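修书本子，星期三，六月

早上九点多到的，窗一开就觉得闷，湿度计那根针赖在右半边不肯下来。室温22度，昨天这时候是21度，差一度按说没什么，可我总觉得浆糊知道。Paula Dumitrescu说我这是迷信，随她说，反正今天熬出来的这一锅就是比昨天的稀。

先把昨天没记完的补上。Dronville送来的那本账簿，469页，皮面，书脊从上往下裂了一大截，里面的线倒还撑着，只有前头三帖松了。送来的时候用两条旧鞋带捆着，鞋带勒进了封面边上，留了两道印子，估计是去不掉了。我昨天下午干刷完前半本，灰特别多，还夹着碎草叶（夹在记羊毛价钱那几页里，好看得很，我单独装了个小纸袋，在袋子上写了页码）。刷子用的是那把山羊毛的，猪鬃那把太硬，上回在另一本上刷起了毛，心疼了好几天。

后半本今天上午刷完了。第三百多页往后有一片水渍，黄边，渍里面的墨水有点洇。拿棉签蘸水在角上试了试，蓝墨水马上跑，黑的不跑。那就麻烦了，同一页上两种墨水都有！所以这几页不下水，连潮气都得省着用，补纸只能用浆糊很干很干的那种补法，或者先在薄纸上刷好胶、晾干，再用一丁点潮气活化。后一种我手还不太熟，得先在废纸上练。

说浆糊。小麦淀粉，跟水的比例还是一比五，泡了一夜，今天小火熬。Horațiu Ciobanu坚持要隔水熬，我嫌慢，直接上锅，一直搅，熬到发亮、挑起来能挂住再慢慢往下掉，关火。从冒第一个泡算起16分钟。放凉之后过筛，过了两遍，第二遍已经很滑了。可一加水调稀就不对，有点散，刷在纸上边缘会渗出一圈水。我猜是泡的时候上面那层水没倒干净，昨晚走得急，确实没倒。下一锅改一改：水倒掉，称回原来的重量，再熬。

然后是纸。Skutum那批楮皮纸到了，比上一批白，我不喜欢这么白，得染。茶染过的旧库存还剩几张窄条，先紧着书口那边用。新纸的纤维倒是长，用水笔画一道再撕，毛边又长又软，撕起来特别舒服，我一口气撕了一小叠，撕完才想起来应该先定颜色再撕。算了，这一叠拿去补环衬里面看不见的地方。

中午在里屋吃的，桌上铺的是灰白格子那块，上头有星星，粉的蓝的都有。Veronica Voicu带了酸菜卷，剩下两个在冰箱第二层，谁饿谁吃，别又放到下星期。吃饭的时候聊起书脊的事，她主张整个揭掉重做，我想尽量留原来的皮，哪怕只留上面那块带压花的。没聊出结果，先各写各的方案，回头摊开来比。

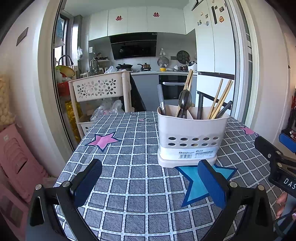
下午：书脊和衬布

一点半重新开工。先把书夹进压书架，书脊朝上，两边垫木板，板上包了硅油纸。旧胶是动物胶，又脆又黄，一碰就掉渣，好揭的地方用竹片直接铲，不好揭的敷甲基纤维素，厚厚一层，盖上保鲜膜等它软。第一次等得不够，铲下来带了纸毛，停手。第二次等到胶颜色变深、用指甲压得出印再铲，就顺当多了，一条一条地下来，跟剥煮鸡蛋似的（煮得好的那种）。

书脊里头糊着一层印刷废纸，当年装订的人顺手拿来垫的，能认出几行字，像是一张卖种子的价目单。我舍不得扔。Liviu Bălan过来看了半天，说可以揭下来单独装一个夹子，跟书一起还给他们。同意！就是揭起来费劲，那层纸薄得要命，我揭了一半，左边一块还粘着，先盖着湿吸水纸放在那里。走之前把吸水纸撤了，盖干的，别过夜闷着，这天气闷一晚上准发霉。

三帖松的那几处，线断在靠近书头的针眼。我想的是不拆全书，用细亚麻线从旁边那帖借力，把松的三帖补缝回去，结打在帖里面。线过一遍蜂蜡，蜡别多，上回蜡多了，拉过去在折缝里刮下一溜白末，清了好久。针用最细的那号弯针，直针在这个角度根本进不去，我试过，扎了自己一下，没扎到书，谢天谢地。

缝完了两帖，第三帖留给明天。缝到后面手会不自觉地越拉越紧，第二帖就有点紧了，翻开来那一页立着不肯躺平。要不要拆了重来，我还在犹豫。放一晚上再看吧，有时候线自己会松一点。

衬布：试了两种。一种是Căpraru家的薄麻布，布眼大，胶吃得进去，可是收边老掉线头；另一种是我们库里那卷老纱布，软，贴弧度贴得特别乖，就是总觉得它不够结实。各剪了一条，糊在废书脊上，今天晚上压着，明天早上弯着试。我心里偏向麻布，Paula偏向纱布，赌了一杯咖啡。

皮子：要染新皮来接书脊缺的那截。原皮是很深的栗色，有些地方磨得发红。我调了三个色样，第一个太紫，第二个干了以后发灰，第三个近了，还差一点黄。色样全钉在灯旁边那块板上，背面写了配方，拜托别像上次那样拿去垫杯子。削皮刀也钝了，下午削边的时候打滑，在皮面上留了个小坑，好在是试样。磨刀的事我来，今晚磨。

调稀浆糊的那双旧筷子又找不着了，浅色竹的那种，我拿了根新的先用着。其实搅浆糊还是筷子最顺手，刮刀容易把气泡带进去，刷子又心疼毛。想在工具清单上加一行：搅浆糊的筷子专用，用完泡水，不许拿去吃面。

还有压平的那几张散页。它们是从账簿里掉出来的，夹在后封面里，折了三折，折痕已经快断了。上午放进潮湿盒里回软，下午三点多拿出来，摊在毛毡中间，上头压玻璃板，再压两块铁。有一张边上卷回去了，重新来了一遍，第二遍老实了。吸水纸隔一小时换一次，最后一次换在下班前。折痕背面要用最薄的那种纸条加固，纸条宽度别超过一粒米，宽了翻过来会看见一道影子。

Jolonell的人打电话来问盒子的尺寸，我报的是不带书脊修复厚度的，挂了电话才反应过来。明天早上第一件事就是打回去改！接了新皮以后书脊会厚出一点，盒子要是按老尺寸做，书塞得进去拔不出来，等于白修。 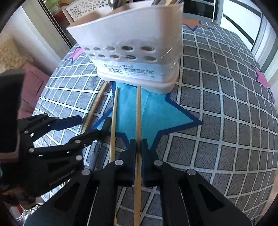 Gavin Rutherford：浆糊边上渗水那件事，我不全信是泡粉的水没倒净。你熬好以后是不是趁热就盖了盖子？盖子上的水珠滴回去，上面一层就稀了，我去年吃过这个亏，后来改成贴面盖一张湿布。你今天这锅要是还没倒，从底下挖一勺出来单独试，底下的要是正常，那就是盖子的事。另外书脊我站Veronica那边一半：压花那块留着，下面那截已经成粉了，留下来也粘不住，你明天拿软刷轻轻扫一下就知道。第二帖别等，趁没上衬布拆了重缝，上了衬布再后悔要多花一天。

好吧，盖子确实是趁热盖的，被他说中了。收工前从底下挖了一勺，调稀，刷在废纸条上，边上那一圈水明显小了，可还是有一点点。所以大概两边都沾。明天新熬一锅，上层水倒干净，湿布贴面，两样一起改，虽然这样就分不清到底是谁的功劳（Horațiu看到肯定要念叨我一次只许改一个条件）。要是有空就分两小锅，一锅只改一样，可我看明天未必有这个空。

书脊下半截也顺手扫了一下，刷子上全是红粉。行，下面那截听你们的，不留了。先拿纤维素醚兑酒精把压花那块加固，薄薄上两遍，中间要干透，干了再决定从哪条线切开。切口我想藏在第四道竹节底下，那里本来就有一道磨损，新旧皮接在那儿不显眼。

第二帖，拆。已经拆了，线头放在小碟子里，先别扔，我要量一下用了多长。

明早的顺序，写给自己，也写给先到的那个人：
给Jolonell回电话，改尺寸。
看两条衬布试样，弯了再说，先别掀压铁就下结论（Paula，说的就是你）。
重缝第二帖，接着缝第三帖。
倒淀粉上面的水，称重，熬。
茶染新纸，先染一小条，等干了再对颜色，湿的时候看着都深。
种子价目单剩下的左边那块，有耐心的人来揭，我上午手稳，留给我也行。

六点差一刻，吸水纸换过了，湿的那张撤了，灯关了，压书架的螺丝松了半圈。刀还没磨，吃完晚饭回来磨。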